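Saturday, April 24, 2021

So the paperwork drawer finally beat me. I went in looking for the warranty on the kettle and came out forty minutes later with a dental receipt, a swim school certificate and a very bad mood. Rowena Manalo had been on at me since August to try zip pouches (she runs her whole household out of them) and I'd always said yeah, yeah, and bought another folder instead.

Well, I've caved! I got a pack of 9 from Vetstead and I'm a bit in love. Clear plastic, bright red zip, flat as a pancake on the table.

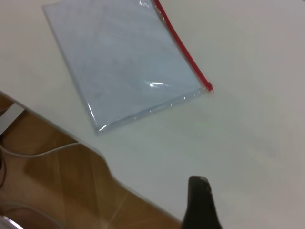
Red zip, colour of a good lipstick.

My rule is one pouch per headache. Car, school, house, Mum's medical stuff, the dreaded tax. I used to keep it all in a concertina file, which was fine until the elastic went, and then it was just a paper accordion sliding around the boot of the car. The pouches stand up in an old shoebox and I can flick through them like records.

They do crinkle, mind you. If you're after something silent for the office, look elsewhere.

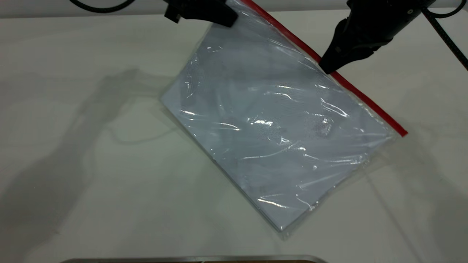
Crinkles and all, with that red seal along one side.

I'm putting the page I need most facing out, so I don't have to unzip anything to check a policy number. It's a small thing but I've already been on hold with the insurers once this week and felt terribly organised. Don't overstuff them, though. Thin is the go.

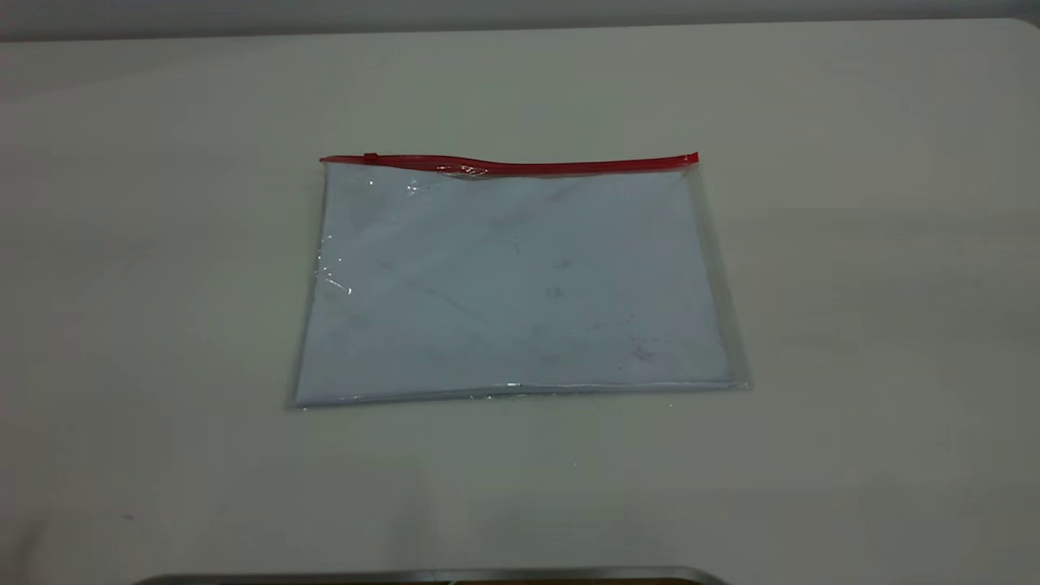 Labels are where I'm stuck. I tried a marker and it rubbed off on my sleeve, and the sticky ones from the newsagent look daggy. Might try a slip of coloured card tucked in the front. The kids' artwork is next, and that's a whole other drawer, so wish me luck.

2 comments

Abla Hamdan: Coloured card works a treat, I use old birthday cards cut down.

Fares Akl: Did you ever find the kettle warranty?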